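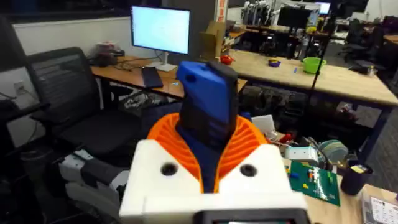 黒いメッシュチェアと、天板の色が明るい木の机

読了時間 6分

Cliditierのオフィスチェア「Trasten」を6か月使ったので、感想をまとめておく。購入は自費。平日は家で座り仕事をしていて、午前は文書の作成、午後は打ち合わせと表計算が中心になる。身長は171cm、体型は標準。腰に持病はないが、夕方になると右側が張る。前の椅子はMurthyの布張りで、座面の前のほうがへたってきたのをきっかけに買い替えた。

先に結論を書くと、背もたれは満足、座面はまあまあ、肘掛けは不満。全体としては買ってよかったと思っているが、誰にでも勧める椅子ではない。

■組み立て

箱は玄関で開けて、部品を部屋に運び込んだ。箱のまま廊下を通すのは、ひとりだと厳しい。説明書は図が中心で、文字は少ない。脚にキャスターを差し、ガスシリンダーを立て、座面の裏に機構部を固定して、背もたれを付ける。順番に迷うところはなかった。

手間取ったのは背もたれの固定で、ボルトの穴が座面側の金具となかなか合わない。片手で背もたれを支えながら、もう片方の手でボルトを回すことになる。最初から全部を本締めせず、ひととおり仮留めしてから締めていくと穴のずれが収まった。説明書にもそう書いてあるのだが、字が小さくて見落としていた。付属の六角レンチは柄が短く、最後のひと締めは手持ちの工具を使った。

ボルトは使い始めてしばらくすると少し緩んだ。座るたびに背中の下のほうで小さな音がするようになり、締め直したら消えた。その後は鳴っていない。

■背もたれ

背が高く、肩甲骨の上まで届く。メッシュの張りは硬めで、もたれても沈み込む感じはあまりない。最初の一週間は押し返されているようで落ち着かなかったが、今は慣れた。Murthyの椅子はクッションに体を預ける形だったので、座り方そのものが変わったと思う。

腰の当たりは上下に調整できる。動かせる幅は広くない。いちばん下の位置から少し上げたところで落ち着いて、それから触っていない。同居の家族は身長が172cmでほとんど変わらないのに、ちょうどいい位置は私よりかなり上だった。身長だけを見て決めても合わないらしい。試座できる店が近くにあるなら、腰の位置は必ず自分で動かしてみてほしい。

通気性はいい。6月の蒸し暑い午後でも、背中に服が張り付く不快感が前よりずっと減った。そのかわり冬は背中が冷える。厚手の上着を着るか、背もたれに膝掛けをかけて座っている。膝掛けをかけるとメッシュの意味はほぼなくなる。

リクライニングの硬さは、座面の下にあるつまみを回して変える。このつまみが重い。座ったままだと力が入りにくく、一度立って、しゃがんで回すことになった。ひとりで使うなら一度決めれば済むが、家族と共用する人は面倒に感じると思う。角度の固定はレバーひとつで、こちらは軽い。

■座面

座面はメッシュでなく、薄めのクッションに布を張ったもの。硬さは中くらいで、尻が底に当たる感じはない。二時間ほど続けて座ると太ももの裏が少し気になってくるが、そのくらい座ったら立てばいいので、欠点というほどではない。

奥行きの調整はできる。私は標準の位置から一段縮めて使っている。標準のままだと、膝の裏に座面の縁が当たった。縁は丸く落としてあるものの、足を床にしっかり着けて座るには縮めたほうが楽だった。

布は埃が目立つ。黒なので白い糸くずがすぐ分かる。粘着ローラーをかけると取れるが、縫い目に入ったものは残る。土曜日に部屋の掃除をするとき、ついでに座面もローラーをかけるようにしている。飲み物をこぼしたことはまだないので、染みがどうなるかは書けない。

■肘掛け

いちばん気になっているところ。高さと向きを変えられるのだが、向きのほうは固定が弱く、肘をついて立ち上がるとずれる。座り直すたびに左右の向きが違っていて、手で戻す。最初のうちは毎回直していたが、最近は内向きに寄せたまま放っている。

上に張ってある素材は硬い。半袖の季節に長く肘をのせていると、骨の当たるところが痛くなる。後付けの肘パッドも検討したが、厚みが増えると机の下に入らなくなるので見送った。

高さの刻みは細かく、ここは良い。キーボードを打つときは机の天板と揃う高さに、読み物のときは少し上げる。ボタンを押しながら持ち上げるだけで済む。

■机との相性

うちの机は天板の下に補強の横板があり、肘掛けを上げたままだと当たる。椅子をしまうたびに下げるのは面倒なので、結局、机の前に引き出したまま置いている。部屋が狭い人は、買う前に天板の下の空きを測っておいたほうがいい。測るのは天板の厚みを引いた高さで、引き出しが付いている机なら引き出しの下から床まで。私は天板の上までしか測らずに注文した。

机の高さも椅子の印象を左右する。買った当初、肩が凝るのを椅子のせいだと思っていたが、座面を下げすぎて腕が持ち上がっていただけだった。座面を上げ、足元に低い台を置いたら楽になった。台は前から家にあったもので、専用品ではない。

背もたれが高いぶん、壁際に置くと倒したときに当たる。椅子の背と壁のあいだは、思っているより広めに取っておきたい。うちでは机の向きを変えてようやく収まった。コンセントの位置も関係するので、延長コードの長さも合わせて確認しておくと二度手間にならない。

■床と音

キャスターは硬い樹脂で、フローリングにそのまま置くと転がる音が下に響きそうだった。集合住宅なので、Draturaのチェアマットを敷いた。薄いマットで、端がめくれ上がることもなく、今のところ波打ってもいない。音はかなり減る。ただ、マットの外に片足だけ出ると段差で引っかかるので、机の奥行きより広く敷けるサイズを選んだほうがいい。私は小さいほうを買って少し後悔している。

キャスターには髪の毛が絡む。月に一度、椅子を横に倒してピンセットで取っている。キャスターは引き抜けば外れるのだが、かなり固く、無理に抜くと手を打つ。軍手をするといい。

座面を回したときの音はほとんどしない。深くもたれたときに、機構部から低い音が出ることがある。夜中に気になるほどではない。

■Murthyの椅子と比べて

前の椅子は座った瞬間の気持ちよさでは上だった。クッションが厚く、帰宅して腰を下ろすとほっとする。ただ、夕方まで同じ姿勢でいると、だんだん前に滑って背中が丸くなった。Trastenは座った瞬間の印象は地味で、硬いなと思うだけだが、夕方の姿勢があまり崩れない。右側の張りも前より出にくくなった。椅子だけの効果かどうかは分からない。足元の台を置いたのも同じ時期だった。

横になるように深くもたれて本を読む使い方なら、Murthyのほうが向いている。Trastenは倒せる角度が浅く、頭を支えるものも付いていない。別売りのヘッドレストがあるが、買っていないので評価はしない。

重さはTrastenのほうがある。掃除のときに持ち上げて動かすのはやめて、転がしている。

■良かった点

・背もたれの張りが6か月たっても変わらない
・背中が蒸れない
・座面の奥行きを変えられる
・肘掛けの高さの刻みが細かい

■気になった点

・肘掛けの向きがずれる
・リクライニングの硬さを変えるつまみが重い
・冬は背中が寒い
・付属の六角レンチが使いにくい

■どんな人に向くか

机に向かって手を動かす時間が長い人、暑がりの人。逆に、肘掛けに体重をかけて立ち上がる癖のある人や、家族で一日に何度も座り替える家には合わないと思う。柔らかい座り心地を期待している人も、一度座ってから決めたほうがいい。

保証の期間は部位によって違う。張り地は対象から外れていたので、ペットのいる家は購入前に保証書の内容を販売店で聞いておくといい。うちにはいないので、爪で引っかいたときの強さは試していない。

肘掛けについては、固定を強くする部品が出ていないか販売店に問い合わせた。今のところ用意はないとの返事だった。次に書くとしたらメッシュが伸びてきたかどうかの話になるので、もうしばらく使ってからにする。

コメント（4）

匿名
肘掛けの向き、うちのも同じです。滑り止めのシートを小さく切って挟んだら多少ましになりました。見た目は悪いです。

匿名
身長が低めでも足は着きますか。座面のいちばん低い位置が知りたいです。

投稿者
手元に説明書が見当たらず、正確な数字を出せません。私がいちばん下まで下げると膝が腰より高くなるので、かなり低くはなります。靴を履かずに座れる店で試すのが確実だと思います。

匿名
Draturaのマット、大きいほうを使っています。届いた日は丸まった癖が強くて、一晩裏返しておいたら平らになりました。音については同じ感想です。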